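Clorine to open larger head office and staff shoe room in March

Clorine, the indoor footwear and small furniture supplier, is to move its office and customer service staff into a single floor at Elero House in March. The move brings together 41 people who have been working from two addresses.

The new office has been carpeted throughout and has meeting rooms, a kitchen and a sample room where retail buyers can look at the spring range. The lease runs for nine years.
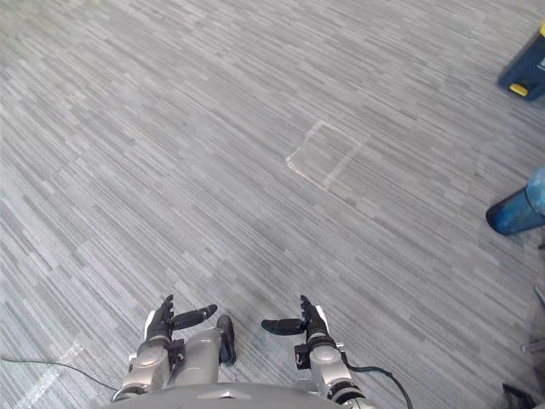 Clorine has also agreed a new supply deal with Russo, the homeware chain. Under the deal, Russo will stock Clorine slippers, benches and racks in 25 of its shops, with the first deliveries going out shortly after the move. Until now Russo has sold the range online only.

Bujar Krasniqi, managing director of Clorine, said: "We outgrew the old offices two years ago and have been making do. Having sales, design and customer service on one floor will save a lot of driving back and forth. The Russo order made the decision easier."

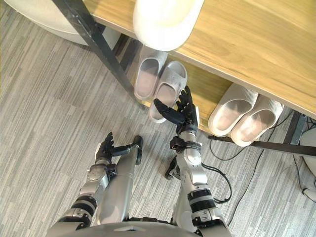
The warehouse will stay where it is and no jobs are affected there. Customer service phone lines will close for one afternoon during the move, and orders placed on the website in that time will be sent out the next working day. Trade customers will receive the new postal address with their next statement. Returns should still be sent to the warehouse.

Clorine currently supplies 300 independent shops. Account managers and credit terms for these customers remain the same, and the minimum order has not changed.
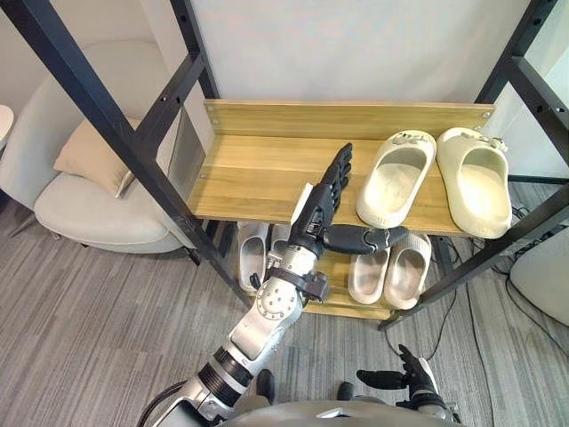 ELERO HOUSE, February 2026

The company's website and ordering system will move to Hostodia before the office opens. Trade customers will need to set a new password the first time they log in. Saved baskets will not be carried over, so any open orders should be completed before the change.

Buyers who would like to visit the sample room can book through their account manager. Appointments open in March.

ENDS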